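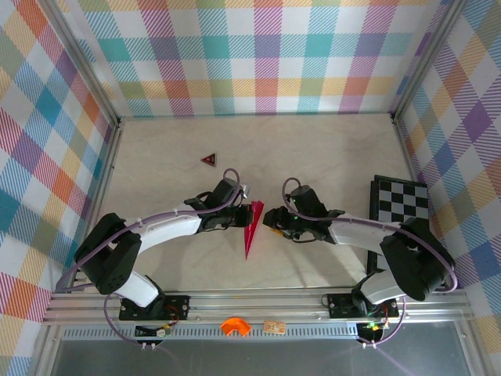

### 3.2 Cell setup and upkeep

The Naseri cell has two arms that share one tabletop. Both arms stand on black mounting plates bolted to a single aluminum extrusion rail along the near edge of the table. We chose one long rail over two short ones so that the arms could be slid apart or together without losing their alignment. The bolts are marked with paint pen after tightening, and the marks are checked by eye before the first run of the day.

The control boards are mounted on the front of the same rail, one beside each base (Figure 1). An earlier build at Kumville had the boards under the table, and every loose connector meant an hour on the floor with a flashlight. Moving them to the rail cut the longest repair to 40 minutes. The purple cables run along the outside of each arm, with a loop left above the wrist. If the loop is too short, the cable pulls at the connector when the wrist turns fully; if it is too long, it drags across the work. We set the loop with the arm stretched out and then tie the cable down at the shoulder.

**Figure 1.** The Naseri cell, with both arms mounted on the shared rail and a checkerboard near the right wall.

Each arm is calibrated against the checkerboard every Monday and again after any part of the wrist has been taken off. Calibration was first done monthly, but by May the two arms disagreed by 2 mm at the center of the table, and handovers between them began to fail.
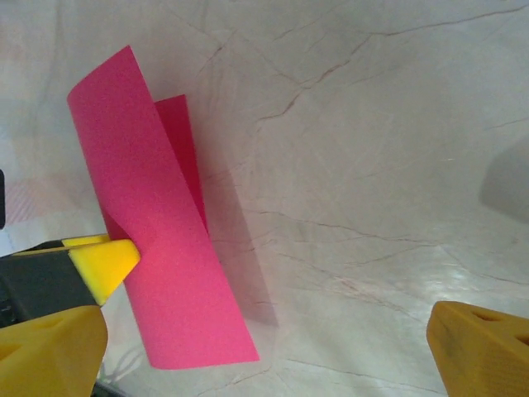
The fingers wear faster than anything else in the cell. They are printed in yellow plastic with triangular openings, which lets them bend a little under load. Paper is hard on them in an odd way - it weighs almost nothing, but a thin sheet shows up any unevenness in the grip. We replace a pair after 1,000 grasps, or sooner if the tips no longer meet squarely. At the Larham site, where only hard plastic parts were handled, the same fingers were changed on the same schedule and showed less wear.

Finger changes were logged by Kgomotso Van Wyk, along with the grasp count and the state of the old pair. Most pairs reached the full count. One pair at Lesville was pulled at 700 after a screw worked loose and the left finger began to tilt. We now tighten the finger screws whenever the arm is calibrated.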